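Collham robotics club moves its sorting project out of the lab

Print this page | E-mail this article

Last updated: 13 Mar 2018

The robotics club at Collham has two hand-held grippers and a list of 116 household objects. The club's student lead described the project, run with a second club at Clilbridge, as a measurement exercise.

"The grasp comes first," the student said. "Two fingers, one object, held upright over the table, then set down. We log the finger opening and whether the object slipped."

Each object gets 40 grasps. Thin cardboard is the hardest category. A carton that has been opened a few times loses stiffness at the top, and the closing force has to come down.

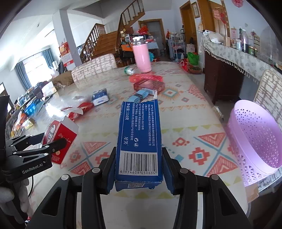 The student said the pads matter more than the finger shape. "Bare fingers slide on coated board. With pads you can close less and still hold it. We had that wrong in the first design."

Sessions take place in ordinary homes. The club wanted clutter and uneven daylight, which the bench at Fenier did not provide.

Asked about the competition in April, the student was cautious. "The log format is fixed. The release step is not. Sometimes the object tips when the fingers open, and we don't have a rule for that yet."

Related items
Hopkin workshop adds evening hours
Clilbridge team posts gripper drawings
Entry rules for the April competition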